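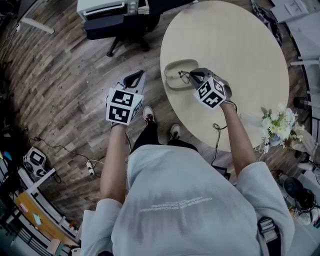
Unit 6: Tracking loss in marker-based handheld grippers

Reading before the session: the Starkis fault report (handout B) and the log extract from the Paracha recordings.

6.1 Background

A handheld gripper of the Sturker type has no joint encoders between the hand and the room. Its pose comes from fiducial codes printed on a cube at the wrist. Each face carries its own code, and the tracker solves for the cube from whichever faces it can read. With two or more faces in view the solution is well constrained. With one face, and that face seen at a shallow angle or small in the image, two poses can fit the same four corners almost equally well. The solver then picks one. On the next sample it may pick the other.

This is called a pose flip. The position changes little, the orientation a great deal.

6.2 The fault

The Pleltano arm was running a policy trained on 3289 recorded demonstrations. The task was to take a pair of glasses from a table and put it in a soft case. At the approach, just above the tabletop, the wrist rotated sharply and the finger tips were driven into the table. The force limit did not trip until after contact. One finger was bent and the wrist flange had to be replaced. The operator was outside the marked area and was not hurt.

The first report blamed the wrist motor. Bench tests found no fault in the motor or its drive. The data was checked only after a second arm of the same model did the same thing.

6.3 What the logs showed

Of the recordings, 219 contained at least one flip. Most were short, 4 samples or fewer, and fell in the last part of the reach, where the operator's forearm or head tends to cover part of the cube. The smoothing filter had turned each flip into a fast but continuous rotation. After smoothing, no single step exceeded the rejection threshold, so the recordings passed the automatic check.

Note the order of operations. The check ran on filtered data. On the raw data the same threshold would have caught nearly all of them.

Thin objects made the result worse. Wire frames on a flat surface need a low approach, which leaves little clearance for a wrist error of any size. The same error over a tall box would probably have gone unnoticed.

6.4 Contributing causes

– Rejection threshold applied after smoothing.
– No record kept of how many faces were visible per sample.
– Tracking confidence logged but not read by any later step.
– Wrist speed limit on the arm set at the factory value for free motion, with no lower value near the table.
– Cables left slack at the gripper. In a few recordings a cable crossed a marker face.

6.5 Corrective actions

The check now runs on raw poses. Samples solved from a single face are marked, and a recording is dropped if marked samples occur during a grasp. The arm has a reduced speed zone above the tabletop, enforced in the controller and independent of the policy. Cables are clipped along the forearm.

The speed zone is the only one of these that protects against faults not yet known. It should be in place before any policy is run, including on a test bench.

6.6 Exercises

1. Sketch the two candidate poses for a square marker viewed at a shallow angle. Mark the axis that is poorly determined.

2. A filter with a window of 9 samples is applied to a flip lasting 4 samples. Explain why the largest step falls, and what this does to a fixed threshold.

3. Handout B lists the motor as the root cause on page 1 and as "not confirmed" on page 3. Rewrite the summary paragraph so that it agrees with the evidence available at that time.

Exercise 3 is to be handed in. Keep it under one page.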